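How to score your first cricket match without losing a friend

Somebody hands you the scorebook because you arrived early, and that's how most scoring careers begin. Mine began at Trasilitz, on a Monday holiday, with a pencil that belonged to the tea urn. By the tenth over I had eleven batters out and two still in.

You'll want two pencils, an eraser, a watch and a seat side-on to nobody chatty. Get both teams listed before the toss. Ask for surnames, and ask how to spell them. "Dave" is no help when there are four.

Filling in the book

Every ball goes down in two places at least: once beside the batter, once beside the bowler. A dot means nothing happened. A 1, 2, 3, 4 or 6 means something did. Cross off the running total as you go, then read it again at the end of the over, when the fielders are wandering about arguing over who's at mid-off.

Wides and no-balls cause most of the grief. Both get charged to the bowler and both have to be bowled again, so an over with two wides in it has eight deliveries. Byes and leg byes go in the extras and leave the bowler's figures alone, a point the bowler will raise with you at tea whether you got it right or not.

When the umpire signals, wave back. He'll keep his arm up until you do, and at Mösli I once kept a man of 70-odd in the leg bye position while I looked for my glasses.

Wickets

Write how, who caught it and who bowled it, then the team total at the fall. Run outs aren't credited to the bowler. If you missed it, ask the batter on his way back, but give him a minute. Roos De Graaf, who taught me, used to wait until the pads were off.

If someone is on 49, say nothing. Don't let the scoreboard kids say anything either.

Checking your sums

At the end of the innings, add the batters' runs to the extras. Then add the runs against each bowler to the byes and leg byes (and any penalty runs, though I've never met one). Both answers should match the total. If they don't, look first at the over when the dog got on.

Our club, Skiseck, has totals going back to 2000, and the match against Olleck where both sides passed 200 is still one run out. I've been through it twice. 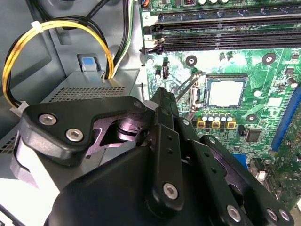

Once the two books agree, sign yours, get the other scorer to sign theirs, and hand the pencil back to the tea urn.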